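Sumevville Laundry Co-op
Minutes, April meeting
959 views · 4 comments · 2 shares

Started at 7:00 p.m. in the back room at Enau Hall. Great turnout, and thank you to whoever brought the lemon bars!

Last month's minutes were read and approved with one fix (the dryer fund is separate from the soap fund).

Machines. The second washer is running again and everyone is thrilled. We agreed to stay with Zullance for repairs through the summer. The lint screens still need cleaning after every load, please!

Soap. We voted to buy the big tubs again. Fragrance-free won easily. A few members would like a scented option too, so we'll look at prices and bring it back in May.

Money. $100 moved from the general fund to the dryer fund. All in favor.
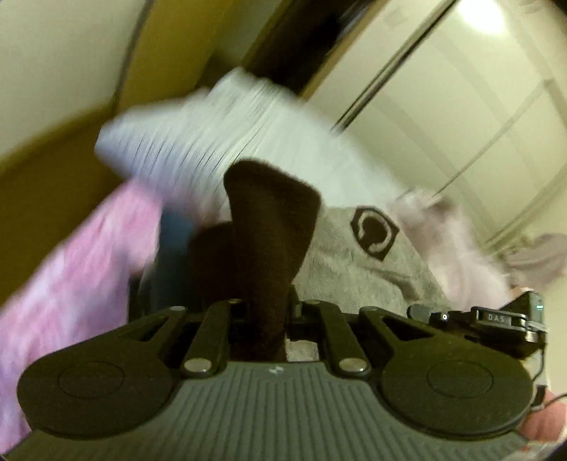 Unclaimed laundry. We talked longest on this one, and it was a really good talk. Loads left past closing will be folded and kept on the shelf for 4 weeks, then donated. Members asked for a better way to match clothes to people, and we liked the idea of listing marks and badges on the claim sheet. A line like "grayish-beige, dark brown emblem with a pale broken ring" would be plenty for someone to spot their own piece. We'll try it starting next week.

Folding night is on again, same time, bring a friend. Wi table goes by the window.

Closed at 8:15 p.m.

4 comments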